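Right then, thread about our student project, as a few of you asked what I keep disappearing off to do. Grab a brew, it's a long one 🧵

We're five students, a surgical robotics module and one very patient supervisor. The task we picked back in January - get a robot to put in a row of stitches and tie them off, with as little human steering as we can get away with.

I picked it. I would like that struck from the record.

Team name is Huanca, after Lucero Condori's gran, who taught her to sew. Lucero is the only one of us who could do a decent stitch by hand before all this. The rest of us had a go with needle and thread in week one and mine looked like a shark bite.

The way it works is you drive the instruments yourself first, over and over, and everything gets recorded. Then the software (ours is called Zuline, long story, involves a typo) learns from the recordings and tries to do the same moves. Rubbish demos in, rubbish stitches out.

So most of the project has been sitting at a console trying not to be rubbish.

The bit that eats all the time is the loop. Getting the needle through is fine, you get the feel of it in a couple of afternoons. But then you've got to make a nice open loop of thread and get your jaws where they need to be before it flops over.
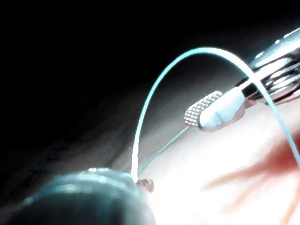
Suture thread has a memory, by the way. It comes out of the packet curly and it wants to stay curly. Lucero pulls hers straight before she starts, I kept forgetting, and you can spot my runs in the data just from how springy everything looks.

We're at 1,281 recorded attempts as of this morning. That's every try, including the ones where someone sneezed.

Of those we've marked 158 as good enough to train the knot on. Yes I know. It hurt me too.

Our rule for "good" was a page and a half long at first and we argued about every line. Now it's basically: would you show it to Lucero's gran?

Someone asked in the replies last time what our lab looks like, and whether it's all white coats and spotless benches. Bless you.
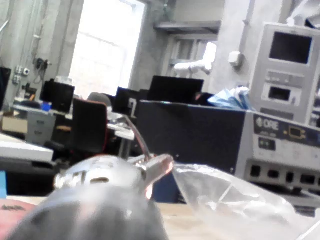 I've got the seat I like by now and I will defend it. Good daylight in the mornings, and you can be at the kettle and back before a training run has even finished loading.

Booking is the real fight though. Rastham (the other team, lovely people, sworn enemies) are on the same rota and they are early risers, every last one of them. We've ended up with the late slots, which suits me, less so Lucero, who has a long bus ride home.

Anyway, back to knots.

My biggest mistake this term was going too fast. When you're driving it yourself you want to look slick, so you whip the thread round and grab. Then the software copies the whipping and misses the grabbing.

Our supervisor watched me for a bit and said "you're showing off to a computer". Fair!

So now we do it slowly. Open the jaws, get the loop sitting properly, wait a beat, then go in. It feels daft, like miming to a toddler, but the model does much better with it. 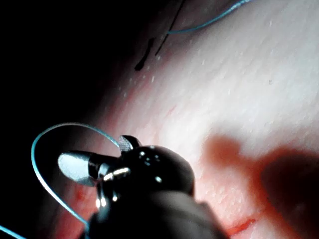
The other thing I didn't expect to care about is lighting. Shiny metal plus a bright lamp equals big white blobs all over your footage, and the thread goes missing in them. We spent a whole slot just moving the lamp a bit, recording, moving it back again. Very glamorous.

And depth! I still misjudge it. You think the tip is right by the thread and you're miles off, pinching away at nothing like a confused crab.

Scores so far for anyone keeping track (hi Dad): on the last proper test Zuline had 147 goes at picking up the thread end by itself and got over half. Full knots with no help from us: 2. I screamed at the first one. The second was a bit wonky and I screamed at that too.

Lucero did a few by hand straight after, just to keep us humble.

What I'm on this week is the hand-over between the two instruments, and what you do with the loose thread while that's happening. It catches on everything, and old knots are the worst for it. 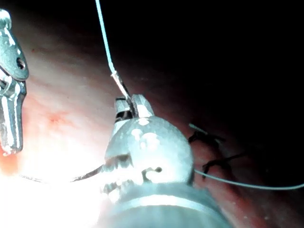 I've been trying to keep the long end up and well out of the way before starting anything new. Slower again, but fewer tangles, and I swear a bit less.

Demo day is 6/26/26 over at Fustarska, in the big hall, and we go on straight after Rastham. If you're coming, sit near the front, the knots are tiny.

Will post again once I've sorted the tangles. If anyone's got tips for springy thread my replies are open, and no, Mum, not ironing it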